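Chapter 4
Gathering Examples in a Simulated Workcell 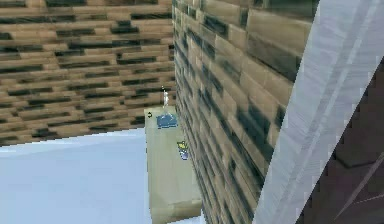

PART TWO: DATA

A learned controller can be no better than the examples it is fitted to. Chapter 3 treated those examples as given. We now ask where they come from, how many are needed, and what should be written down with each one.

The running case is the Piltness set, built by Isabelle Sandhu and Dilruba Hettiarachchi for a reaching task. An arm must approach an upright box standing in a corner between two wood-textured walls. All of the work is done in the Stasel simulator. Rendered surfaces are coarse, and the printing on the box blurs at close range, so a model trained on these views should not be expected to read labels.

An example, in this chapter, is one complete attempt: the starting pose, the sequence of views, the joint commands, and the outcome. The set holds 2000 attempts. Of these, 300 were steered by a person and the rest were produced by a scripted planner. Failed attempts are kept and marked as failures. In 73 attempts the arm hid the box from view at the moment of contact; Section 4.2 considers whether such cases should be dropped, reweighted, or left alone.

Views in which the arm covers part of the background need the same care. If the arm always enters from one side, the learner may come to rely on that side. Starting poses should therefore be drawn before collection begins, and the random seed stored with each attempt.

Related chapters
3 Fitting a Controller to Fixed Data
5 Labeling and the MacLeod Protocol
6 From Simulation to Hardware: The Prereo Arm
Appendix B: File Layout of the Piltness Set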